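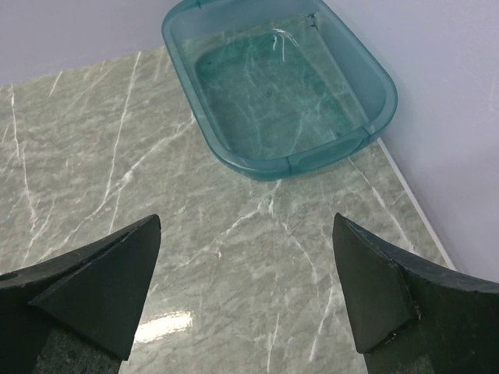
August 28, 2022
By Leen Issa

Siham Chamoun had the green fingers on for the third time that month, and she still did not like them. They were pointed where she wanted them flat. Junhao Luo said that was the whole idea.

"You want a fingertip that can get under a hem," he said. "You can't get under a hem with a paddle."

"I want a fingertip that lets go."

He wrote that down. He wrote down everything she said during a trial, and she had learned to talk less because of it.

The firm was called Akl, and it had money until January. Walid Darwish had explained this in the spring, standing up, with his coat on. By January they would have one gripper to show to Stokorska or they would have none. Each design got 300 folds. The paddles had finished theirs. The green fingers were at 159, and Siham could tell from the way Junhao tapped his pencil that he thought they were winning.

"Put the teal tub back in the corner," he said. "It moved."

"It didn't move."

"It's nearly touching the wall."

"It was always nearly touching the wall."

He looked it up in his notes and said nothing, and she went back to the controls.
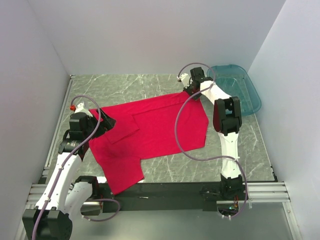 Leen Issa
Fiction contributor

The red shirt belonged to Dorothy Whiteley, who ran the front office and had given it up without being asked twice. It had been her son's. She came in on her lunch break to see how it was doing, and stood behind Junhao with a sandwich.

"They're pulling it," she said.

"They're spreading it," Junhao said. "One takes the collar end, one takes the far corner. Then they lay it flat."

"I'd start with the sleeves."

Siham took her hand off the controls. The arms held where they were, the shirt between them with a crease down one side.

"Why the sleeves?" she said.

"Because if you leave them, they end up underneath." Dorothy wiped her fingers on a napkin. "I folded shirts at a laundry for six years. They paid us by the piece."

Junhao had stopped writing. Siham turned her chair around.

"Which part did you hold?" she asked. "At the very start. Before anything else."

Dorothy put the sandwich down on his notebook and held up both hands — thumbs out, the other fingers pressed together, blunt as mittens.

"Like that," she said.

Junhao looked at her hands for a while. Then he moved the sandwich and found a clean page.

318 shares | 4 comments

Recent fiction
The Flultness Road
Two Winters at Bumico
What the Piano Tuner Kept
A Room Above the Bakery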